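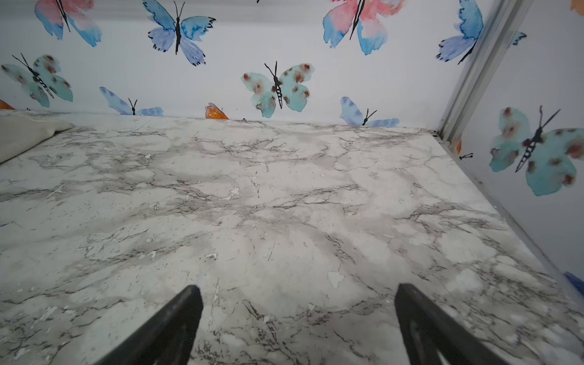
June 18, 2024

Okay, sourdough starter notebook, entry whatever-this-is. I skipped writing up the last batch because I was cranky about it, so I'm putting both in here.

Batch 4 (the Hirnham rye) went into the jars with the usual water and I let it sit overnight on the shelf by the window. Rose beautifully, smelled like green apples, and then fell flat before I could get it into dough! My own fault. I stayed on the phone with the mill for ages trying to sort out the delivery and missed the peak completely. Baked it anyway. The crumb was tight and gummy at the bottom, but the flavor was the best we've had from any of the ryes, so I'm not giving up on that flour.

Batch 5 is the Makokha whole wheat. 400 g flour, salt at the end, and I held back a splash of the water because the last bag drank so little. Glad I did. The dough came together fast and got slack after the second fold, slacker than I like. Naa Aryee came by, poked it, and said to leave it alone and quit fussing (she says this to me a lot). So I left it alone. It held its shape in the basket pretty well after that, though I still think one more fold wouldn't have hurt.

Final dough weight for the loaf was 567 g before baking. Didn't weigh it after. I know, I know, I put it in the plan and then I cut into it while it was still warm like a kid. Next time the scale goes next to the oven.

Things I want to sort out:

The Finico thermometer and the old glass one don't agree. The glass one says 89 in the proofing box and the Finico says a bit less. Naa trusts the glass one, I trust neither. Going to put both in ice water and see who's lying.

Zetent jars: the lids are too tight for starter. One of them hissed at me when I opened it. I've been leaving the lids half turned, which is fine, but please don't tighten them if you're tidying up!

Need to feed the backup starter. It's the one at the back of the fridge with the masking tape on it, and it has a layer of gray liquid on top. Poured some off last time and it perked right up after a couple of feedings, so I expect the same again.

Also, whoever borrowed the long bread knife, I'd love it back before the July bake. The short one just tears the crust and I end up with a bench full of crumbs.

Next up: Hirnham rye again, same recipe, with a timer set and my phone in the other room.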